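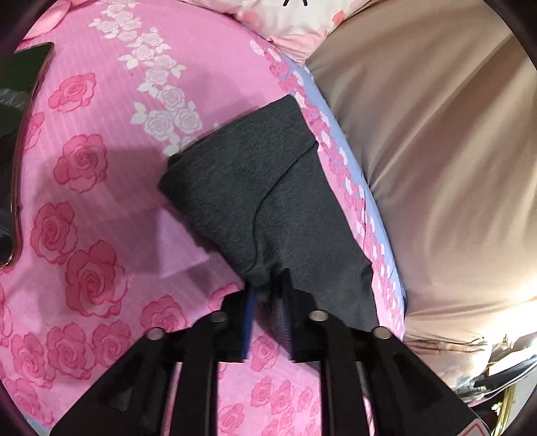
Figure 3. Dark gray garment, partly folded, on a pink floral bedsheet.

3.2 Folding on the bed

Households in the Prarow sample were asked where clean clothes are folded before they are put away. Of the 319 households that returned the February form, 136 named the bed as the main place. Tables and sofas came next, and 15 households reported that they fold standing up, with no surface at all.

The bed is wide and usually free during the day, but it is soft. A sheet moves with the cloth on top of it, so an edge that was lined up at the start may be off by the second fold. Knitwear and thick tops were named most often as hard to fold flat. In a garment such as the one in Figure 3, the layers do not lie square to each other - the upper flap ends in a curved edge, and the layer under it continues downward as a long panel. We coded this kind of state as "open stack": more than one thickness of cloth, with at least one layer left outside the outline of the fold.

Color also mattered to the coding. Dark fabric hides its own edges, and both coders had trouble telling a fold line from a crease on charcoal and black items. A patterned sheet under the garment made the outer outline easier to trace but did not help with the inner layers. Sotiropoulos recoded 80 dark items on a second pass, and where the two readings differed we kept the later one.

Items folded on beds in Sibiya were coded in the same way and are reported in Section 3.3.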